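Print this page
E-mail this thread to a friend

Kinesthetic vs. teleop vs. bare-hand demos for two-arm tray tasks

skotian
We have a two-arm setup (Peken arms, parallel grippers, head camera) and a task family I would call light housekeeping: put flat things on a tray, square them up, move the tray, put it down without the contents sliding. So far every demo has been kinesthetic. One person stands behind the arms in gravity compensation and pushes them through the motion. We have 1,023 episodes recorded that way, and the policy trained on them is mediocre. It reaches the tray fine. It is poor at the last few centimeters, where both grippers have to close on the handles at close to the same time.

Before I spend another month on this I would like to hear from people who have compared collection methods on the same task. I'm not interested in simulation results.

anwosu
What does the operator's body do to the camera view? With kinesthetic teaching on a head camera you usually get shoulders and hair in half the episodes, and then at run time there is no person there. We lost a lot of time to that. The policy had learned to use the operator's elbow as a cue for when to close.

skotian
Checked. The operator stands behind the camera, but the hands are on the wrists of the arms, so yes, human hands are in view in nearly all of them. I had been masking them. Badly, I think. The mask flickers when the hand overlaps the gripper.

anwosu
Then drop the masking and go to teleop. Leader arms, same kinematics as the followers, operator outside the camera view. The pictures the policy trains on are then the pictures it will see. I would not try to rescue the old set.

k_kurian
Disagree with throwing it out. Joint trajectories from hand guiding are still good for pretraining the action side, even if the images are no use. Keep the joints, discard the video, and fine-tune on a smaller teleop set. We did that with 28 teleop episodes per task variant and it closed most of the gap.

I would also push back on teleop as the default. Leader arms without force feedback teach people to squeeze. Look at the gripper current on your tray lifts. Ours were near the limit for the whole carry because the operators could not feel when they had enough grip, so they held the trigger down. The robot copied that, and we bent a handle.

anwosu
That is an operator training problem. Cap the current in the follower and show it on screen. Two sessions and they stop doing it.

k_kurian
Ours did not stop. They learned to ride the cap.

j_alva
A third option, which we have been running since May: bare-hand demos with a head camera on the person, hands retargeted to the grippers afterward. No robot on site. You can collect in a real room, which matters more than I expected. Our lab table had one height, one color and one kind of light, and the policy fell over the first time it met a counter with cabinets above it.

The cost is at retargeting. Five fingers do not map onto two jaws. We ask demonstrators to act with thumb against the other fingers and to keep the wrist straight through the grasp. About a third of people can do that without thinking about it. The rest need reminding in every episode.

skotian
How do you handle timing between the hands? That is my actual failure. One gripper closes early and drags the tray sideways before the other one arrives.

j_alva
We make the start pose explicit. Both hands rest flat on the counter, one on each side of the tray, and stay still for 2 seconds before anything moves. That gives the hand tracker time to settle, and it gives you a clean segment boundary. Then both hands move together. If one hand leads by more than a few camera samples, the episode is rejected by script and the person repeats it.

Start pose as we use it, in a compact unit with under-cabinet lighting: 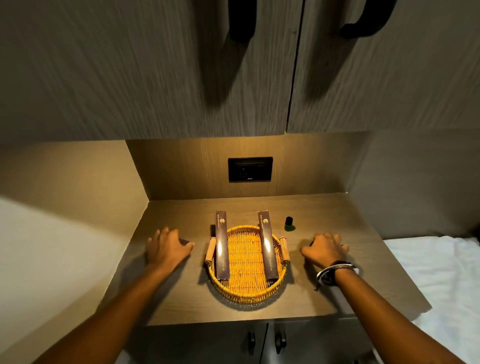 Start pose, hands either side of the wicker tray, two long boxes lying in it.

Points that matter for this kind of setup:

The boxes run past the rear rim of the tray and rest partly on the counter. That is a harder case than boxes sitting fully inside. Lift straight up and the overhang decides how they tip. I would keep it as its own variant and label it, or the policy will average the two.

The handles stand vertically on opposite sides of the rim, so two parallel jaws can take them with the same wrist angle mirrored. If your tray has cutout grips, none of this transfers directly.

Glossy boxes give you a long reflection under a light like that. Our depth returns on them are bad. We stopped using depth for the contents and only use it for the counter.

anwosu
Bracelets on the right wrist. Does your tracker cope? Ours treated anything on the wrist as part of the forearm outline and the wrist estimate jumped.

j_alva
A tight band is fine with our tracker. A loose end is less fine, and there is a short one hanging in that shot. We see a small bias in wrist roll when something hangs. The written rule now says bare wrists, sleeves above the elbow. Older episodes were kept if the roll error stayed under our limit.

k_kurian
And the dark flat things under the hands? Those would worry me more than the bracelets. If the palm covers an object, the tracker guesses the fingertips, and the fingertips are the only thing you need.

j_alva
Fair. Fingertip confidence does drop when the hand is cupped over something. We do not train on the rest segment, only on what follows it, so for us the effect is small. If you wanted to teach the slide or pickup of a small flat part, I would not use a head view alone. Add a side camera at counter height.

s_alva
Same group as Jayanthi, different opinion. The bare-hand set is good for where to go and in what order. It is weak for how hard to hold. We have 1,925 bare-hand episodes and the lift still needed teleop data before it was usable on the robot. The retargeted grasp closes to a width and stops there. It has no idea of load. On a woven rim with a wood handle the give is different on each tray.

I would also not trust the 2-second rule as a cure for timing. It cleans up the data. At run time the two arms still drift apart if they are controlled as separate policies. Put both arms in one action vector first. That fixed more for us than any change in how demos were collected.

skotian
They are separate policies. Left and right, each with its own image crop.

s_alva
Then start there, before you record anything else.

anwosu
Agreed, and I withdraw "throw it out" for the joint data. I still would not use the masked video.

skotian
Plan for the next round, then: one policy for both arms, joint data kept for pretraining, masked video dropped. Start pose with the hold, rejection script for hand lead. Teleop for lift and carry with the current logged. I will record overhang and no-overhang as separate variants.

Open question is whether to use the Flirnent gloves for the carry segment. They claim per-finger force. Has anyone put them on a tray lift?

k_kurian
Tried one pair. Force readings drifted within a session and had to be zeroed between episodes. They were usable for telling contact from no contact. I would not use them for grip level.

j_alva
No experience with the gloves. On the rejection script, send me a message and I will pass on the thresholds. They are set for our camera rate, so convert them before you use them.

Print this page
E-mail this thread to a friend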